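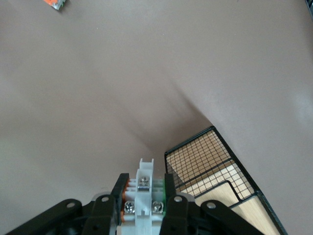
Quick one tonight, I have a bus at 6 something and haven't packed. Club update, February 27, 2026.

So. The arm works. Mostly. We got the new wrist bolted on and Hamish finally stopped filing the holes bigger. The old mount cracked right through at the screw line, second time, and we all knew it would because the walls were too thin and I was the one who said print it anyway. My fault. New one is thicker there and took 7 hours on the club printer, which is the slow one, the good one is booked by the drone people until forever.

For anybody new reading: we're the Iltholm robotics club, we do the Tekemer challenge every year, this year it's a sorting task. Arm has to pick up small stuff off a table and put it in a basket, no human hands once the timer starts. Sounds easy. It is not easy.

What went right:

Grip force. Reiko Minami rewrote the whole closing routine and now it slows down before it touches anything. Before that we were basically punching things off the table. She did it in one evening and then went home and did her chem homework, I don't get it.

Calibration, sort of. We used to redo it every time someone bumped the table. Now there's a script. You still have to redo it, it's just less typing.

What went wrong:

The basket. The rules say wire mesh is allowed so we practice with wire mesh, and our detector hates it. All those little squares. It keeps deciding there are objects inside when there's nothing there, or it sees whatever is behind the mesh and gets excited about that. Hamish wants to paint over the problem with more training pictures. We have 2619 labeled so far and only 439 have a basket anywhere in them so he's probably right. I labeled most of the last batch on the bus and my labels are not great, sorry in advance to whoever checks them.

Also the fingers hit the rim. The planner thinks of the gripper as a skinny box and it's really not skinny, the linkage sticks out a lot on both sides when it's open. So it comes down next to the basket, thinks it has tons of room, clunk. We put a bigger box in the model and then it refused to go anywhere near the basket at all. Somewhere between those two is a number that works. Hamish Ruddock has a spreadsheet. Of course he does.

Full practice score was 36, which for us is good!! Last year at this point we didnt have a score, we had a pile of parts and an argument.

To do before next meeting:

- real collision shape, not a box
- more basket pictures, different light, different angles
- tighten the wrist screws EVERY time, they walk out
- somebody return the calipers to the Plaken lab, they asked twice
- spare mount, print it now and not the night before

If you have time after school come by, we need people to label and you don't have to know any code. You click corners. There are usually snacks. Reiko will show you teh labeling tool, and ask her about the closing routine while you're there because I can't explain it and I have to be able to for the judges in July.

Ok packing. Somebody text me if the spare print fails.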